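Fistdale Allotment Group, March catch-up, notes by me (Tahmineh Mirzaei)

Okay, we started at ten past seven, which is pretty good for us! Ikhsan Wattimena ran things so I could write, and my handwriting got worse as we went, so shout if I've got you wrong.

Water first. The meter read 1,209 at the last check and it reads 2,098 now, and that's over a winter when hardly any of us were watering. We all agreed there's a leak someplace between the main tap and the Plitidholm side. Ikhsan is going to shut off the lower line for a night and read the meter before and after. If the number moves, we call a plumber. I said I'd get a quote either way (I have a feeling we'll need it).

Seed order next — my favorite part, sorry. We're buying from Ikis again. 33 plots are in this year, and the bulk price kicks in at 1,000 packets, so no, we are not getting anywhere near it. Tomatoes, chard, runner beans and the purple carrots go on the shared list. Anyone wanting peppers should start them indoors right away, in a shallow tray on a bright windowsill, and bring the spares to the swap.
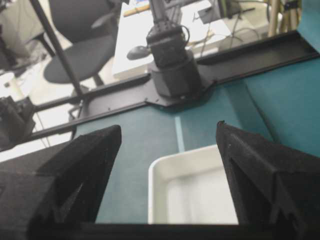
Ikhsan asked whether we could hold the swap two weeks later this time, as last year half the seedlings went out too early and got hit by frost. Lots of nodding. I was for keeping the old date, but I lost that one fair and square, so it's moved.

Paths: the wood chips are down to mud by the gate. Pace can drop off a load if we leave the gate open for the truck. Agreed, as long as it doesn't get dumped in front of the compost bays again!!

We ran out of time for the shed roof, so it goes first at the next meeting. Finished at 8:40. I still have a blue scarf from under the bench, text me if it's yours.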